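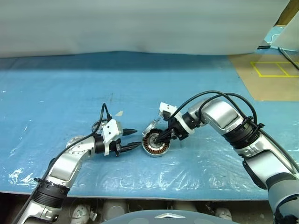 Learn a song by heart this February

I sang in a choir for years with my nose in a folder, and I'd love to have those years back. Then Fatima Idahosa took over our altos and asked us to learn just 2 songs without the paper. What a difference! I could hear the basses – they'd been there all along, lovely things – and I could breathe where the tune wanted me to.
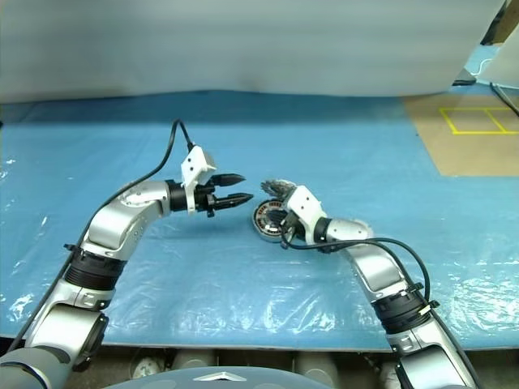

Two arms meeting over a covered table.

People say they haven't got the memory for it. My friend Nadja Stöckli said so too, and she now sings 3 verses of anything while hanging out the washing. Start with the last verse, so that you're always walking towards words you know. Sing it on the bus, quietly if you must. I'm on a long ballad at the moment, 146 lines of it, and I keep losing the miller's daughter somewhere in the middle.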